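Play food, and the great pretend grocery run

If you stopped by the playroom at Burkley any time this spring, you will have stepped on a plum. Sorry about that! We have been going through the pretend food, all of it, and it has taken me a lot longer than I told Lotte Verhoeven it would back when we were both feeling cheerful about the job.

Some background for the newer families. The play kitchen at Burkley goes back further than I do, and the food that goes with it has come in over the years in grocery bags, shoe boxes and one very large suitcase. When I finally tipped the whole lot out in the hallway and sorted it, I came up with 326 pieces. I will admit that a fair number were half pieces. We had a great many left halves of those fruits that stick together down the middle, and hardly any right halves, and I would love to know where they go.

So a lot of it had to leave. Anything cracked went, and anything with a bite out of it (there were more of those than I expected, and some of the bites were pretty big). Felt food went home with me in a pillowcase and came back clean, apart from the fried egg, which came apart in the wash. Gerrit Vandenberghe glued what could be glued. He did the lids of the little pots too, while he was at it, and they now sit straight for the first time since I started.

What we kept is mostly fruit and vegetables. I went back and forth on this - the children do love the pizza - but the fruit and vegetables are the pieces that get used for everything. They are soup, they are birthday cake, they are medicine for a sick bear. Last October we had a whole week where the carrots were phones. A plastic hamburger only ever seems to be a hamburger, and after a while it sits at the bottom of the basket.

The other big favorite has been the floor game, which I picked up from a friend at Plornen and have changed quite a bit. You mark off big squares on the floor with tape, put a plate down somewhere near the side, and scatter a few vegetables in the middle. Then somebody is the customer and calls out an order. The waiter has to fetch it and get it to the plate. With the older ones we add rules, like stepping only inside the squares, or bringing the pieces in the order they were called. With the little ones I keep it to two or three things in colors that don't look alike, so that even a child who doesn't have the word for it yet can go for the purple one.
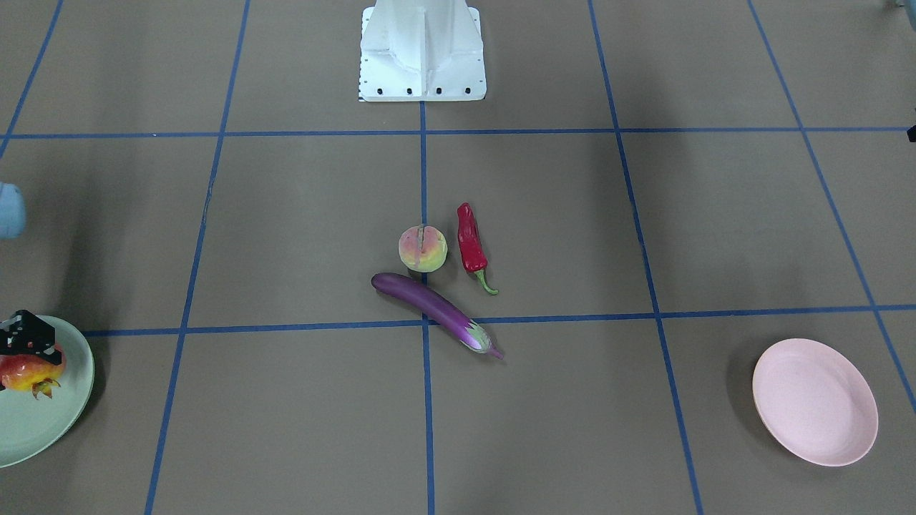 Eggplant has turned out to be the surprise hit, by the way. Most of them had never heard of it, and now it gets ordered at every meal, usually with milk. One of the parents told me they had to buy a real one on the way home and cook it, and that it was not popular at all.

A word on tape, for anyone trying this at home. Try a short strip in a corner first and leave it overnight, then see how it comes up. Press it down well at the ends or small fingers will find them.

We are still short of plates and could really use some bowls. If you have any sitting in a cupboard, the box marked Liko is just inside the front door. Please no more pizza!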